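In Defense of the Ugly Pear

My grandmother kept a pear tree in Munddale that produced, by any commercial standard, garbage. The fruit looked like it had been left in a glove compartment. It was spotted, lopsided and freckled like a kid in August, and every fall she handed bags of it to people who had done nothing to deserve either the insult or the reward. You took your bag home and waited a few days, and then you ate one over the sink and wondered what the supermarket had been selling you your whole life.

I thought of her last month at the Flekbridge Mogensen, which recently reopened after what the banner called a refresh. The produce section now has lighting that I can only describe as bridal. Every apple shines. The peppers have been chosen for symmetry. I stood in front of a pyramid of pears so uniform that I picked one up and then could not remember which one I had picked up, and I bought it, and I waited a week, and it went from doorstop to mush at some point between breakfast and when I got home from work. At no stage was it a pear.

I've got a theory about this, and the theory is that we shop with our eyes because the store has taken away everything else. You can't taste the fruit. You can squeeze it, though a certain kind of employee will look at you. Smell has been gone from the produce aisle for as long as I've been an adult, replaced by mist and faint floor cleaner. What's left is looking, and so the pears have been bred, sorted, waxed, and lit for people who are looking. They're very good at being looked at. I know some people like that too.

The grocery business will tell you it only sells what customers want, and there's some justice in it. I've watched myself do it. Put two bins in front of me at the same price, one full of smooth fruit and the other full of fruit with a past, and my hand goes to the smooth one before my principles have their shoes on. I once dug through an entire crate at the Brendalach farmers' market, lecturing my wife on the tyranny of cosmetic standards, and came up with the four prettiest pears in the thing. She held the bag open and said nothing at all, for which I'm still grateful.

What bothers me is how far down the habit goes. Spots on a pear mean, very often, next to nothing. Plenty of perfectly respectable varieties are freckled from birth, and that rough brown stuff near the stem, which growers call russeting, is a skin condition and a mild one. Some kinds are russeted all over and people pay extra for them. You learn this if you grow up near a tree. If you grow up near a Mogensen you learn that brown means bad, a fine rule for lettuce and a lousy one for most other things.
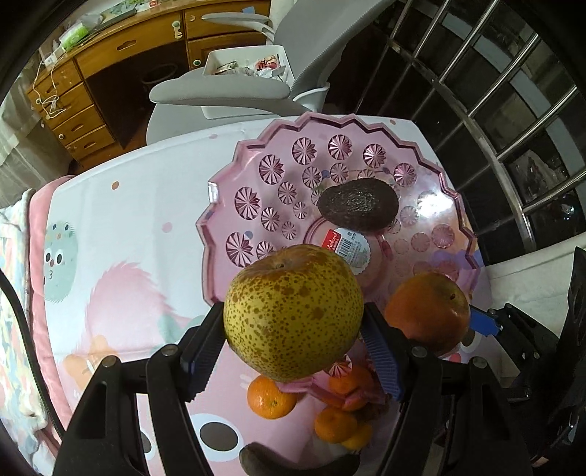

A pear with plenty of freckles, over the pink fruit tray.

I have been told there's a market solution. For a while now you've been able to sign up to have ugly produce mailed to your house, and I tried it for a season. The carrots came in a box with a cartoon carrot on it. The cartoon carrot was winking. The real carrots weren't even ugly! They were carrots. One of them forked a little. I was paying a premium for the forked one, plus shipping, plus a printed card that congratulated me on my bravery, and I lived two miles from a farm stand where the same carrot would have been thrown in free with the potatoes.

That's the part of modern virtue I can't get comfortable with. We take a normal thing, get rid of it, and then sell it back in a box with a face on it. Plain bread came back as artisan bread. Walking came back with an app. I expect that within my lifetime someone will offer me a subscription to sitting on the porch, with a free month if I refer a friend who also sits.

The other solution on offer is education, meaning a sign. The Mogensen has one now, taped to a small bin by the bananas where the marked-down fruit goes. It says IMPERFECTLY PERFECT in lettering meant to look handwritten. The bin holds whatever is about to die. So the shopper is taught that the imperfect pear and the rotting pear are one and the same, and that both live next to the bananas at 80 cents a pound. I can't think of a better way to confirm what everyone already suspected. If you put the good spotty fruit in with the collapsing spotty fruit, people will draw the obvious conclusion, and they won't be idiots for drawing it.

My own proposal is less exciting and will never get a banner. It is to press the neck. With most pears, you put your thumb up near the stem and push gently, and if it gives a little, the pear is ready, and if it doesn't, you leave it on the counter and try again tomorrow. My grandmother taught me this when I was small enough to need a stool. It takes one second and works on homely pears exactly as well as it works on beauty queens. It doesn't need bridal lighting. It does ask you to own a counter and remember there's a pear on it, and I admit the second part has defeated me more than once.

I brought this up at a dinner recently, at greater length than the other guests had planned for. One of them, a reasonable man, said that he just doesn't like a spotty pear. He knows it's fine. He knows it may be better. He sees the spots and something in him says no. I had a whole speech prepared for the supermarkets and nothing prepared for that. You can't really argue a person into an appetite. I told him he could peel it. He said that peeling a pear was a lot of work for a pear, and I've been annoyed ever since, mostly because he's right and it's slippery.

Still, I would ask him to consider what else he's been passing over. The same eye that rejects the pear rejects the secondhand chair with a scratch on the leg, the restaurant with the bad awning, the paperback with the cover torn off. My favorite diner in Flekbridge has a sign missing two letters and a review online, with a single star, complaining about the sign. The reviewer did not go in. I hope he never does, as there are only so many booths.

The tree in Munddale came down years ago, when the house was sold. The new owners put in something ornamental that flowers for nine days and smells like low tide. It's a handsome tree, I'll give them that, and people slow their cars for it. I drove by in spring and slowed mine too, then rolled the window up and kept going to the store, where I bought three pears and pressed every one of them on the neck while a young man in an apron watched me do it.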